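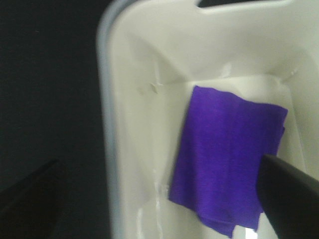
Hokar, March

Search this manual Go

5.2 Cloth demonstration (open day)

1. Set the white container in the arm's reach, handle slot at the far end.
2. Lay the purple cloth folded on the container floor.
3. Load programme 74 and select wrist view.
4. Run one pick at reduced speed — visitors stay behind the line.

Note: a rumpled lower hem is acceptable. Refold if the grip fails twice.

CAUTION: Keep hands out of the container while the gripper is enabled.

Comments (2)

merusness_lab: Is 74 on the older controller too?

rk521: Yes, under Demos. Step 3 needs the wrist view licence.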